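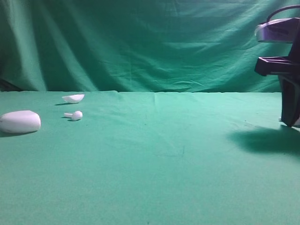
Film Business, Unit 3: Credits and Story Claims
Notes by Huw Jarman, February 2018

Most disputes over a script start with one question: who had the story first? For this unit we use the case of Zalum, a drama made by Pratesier. A short story writer named Morgan said the film copied a tale of hers called Ustik.

The law protects the way a story is told. It does not protect a bare idea. Two films can both be about a bus driver who runs for mayor. Trouble begins when scenes, characters and turns of plot match in the same order.

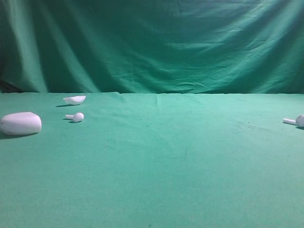
Morgan had to show two things: that the writers had access to her story, and that the works were alike in ways that matter. Her story ran to 56 pages and had been sent to the studio in November -- before the first draft was dated. The studio's log listed it as item 1217.

Terms to know before the next class: access, substantial similarity, story credit, release form. A settlement is often a shared credit and a fee, with no finding of fault. Read the release form in the packet and mark any line that gives up a claim.
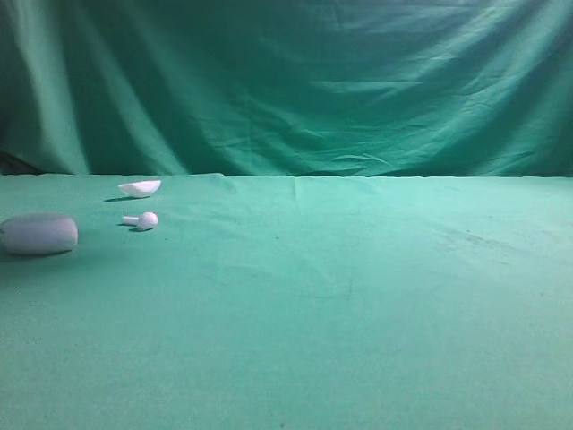

Small white and gray items on green cloth.

Comments

rk2432: Is the release form the same one as in Unit 2?

Dana: Yes, same form, but read clause 3 again.

filmnotes: Does a title count? I thought titles couldn't be protected.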